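Two grippers, one sandwich

Since April I have had two grippers on my desk, the Skovano and the Brilladell, and I promised to write down which one I keep. Both are simple parallel types with two fingers. The Skovano cost me 812 euros, used, and the Brilladell came together with the controller from Plallano, so it is difficult to say its price. 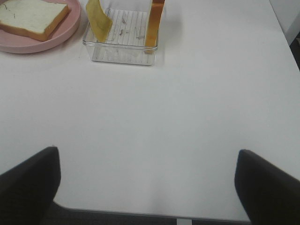
My test task is the toy sandwich, because the pieces are thin and they do not forgive much. I set the same closing force for both grippers and I changed only the fingers' speed. The wrist camera stayed on the same bracket. I had to calibrate it again after each change, and this took me 41 minutes the first time, mostly from my own mistakes in the config file.
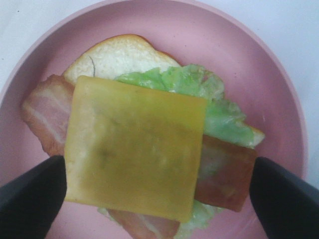
With the Skovano, the slow closing is very smooth, but the last millimeter arrives with a small jump. For bread I do not care. For the thin pieces I care a lot. The Brilladell has no jump, but it forgets its zero position when I cut the power, and I must home it every morning.
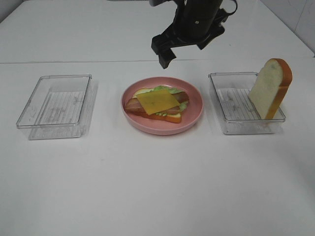

The approach from above was the next thing I compared. I prefer to store the pieces standing, because then a finger can go down on each side. The bread slice leaning on the wall of the right container is a good example, as it stands much higher than the rim and gives the fingers a lot to hold. The low pieces need more care with the height, and there I trust the Brilladell more.
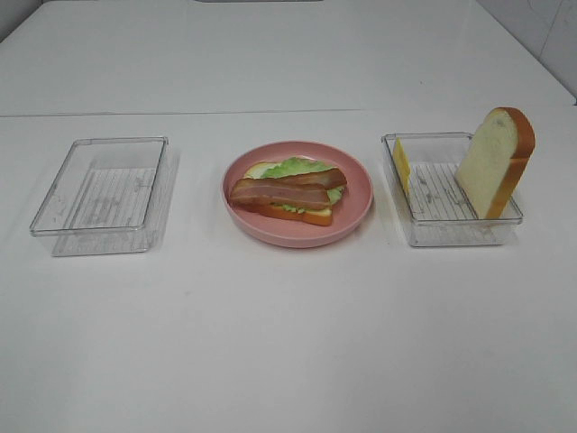
The log has 3394 lines now and I have read maybe half. For the moment the Brilladell stays on the arm. Next I want to try the soft finger pads from Ķēniņš, if they fit the screws.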